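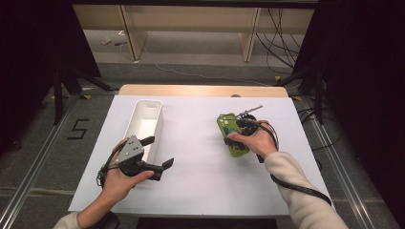 Station 5, hand-held collection, with the bin at left and a gripper in each hand.

Minureck Manipulation Group
Minutes of the September Project Meeting

1. Minutes of the previous meeting
Approved with one correction: the Flakero license is held by the group and does not pass through Stillton.

2. Two-handed collection with hand-held grippers
The meeting received the report on the first round. The set now holds 1000 accepted demonstrations of single objects being placed in a bin. Each demonstration is stored with the views from the grippers and the head view, aligned to a common clock. Alignment drifted in the longer recordings, and the report recommended a shorter limit per recording. Agreed.

It was noted that policies trained on gripper views alone did well on thick objects and poorly on thin ones lying flat. Adding the head view helped with the approach – less so with the final grasp.
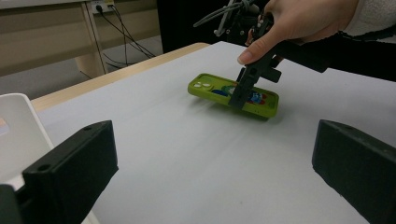
Members discussed whether the difficulty lay in the grasp itself or in the labeling of the moment of contact. The current Singhal method takes contact from finger width only, and an object pressed against the table before being lifted may be marked late. It was agreed to relabel a sample by hand and compare the two sets before any further training.

A proposal to change the table covering was deferred. Members wished to keep the background constant until the comparison is complete.

3. Data release
Stillton has asked for a partial release. The meeting agreed in principle, subject to a check of the audio tracks, which are to be removed.

4. Other business
The operator instructions will be reissued with the new recording limit. Flakero exports remain slow, at about 2 hours for a full session.

Next meeting: October, 4 p.m.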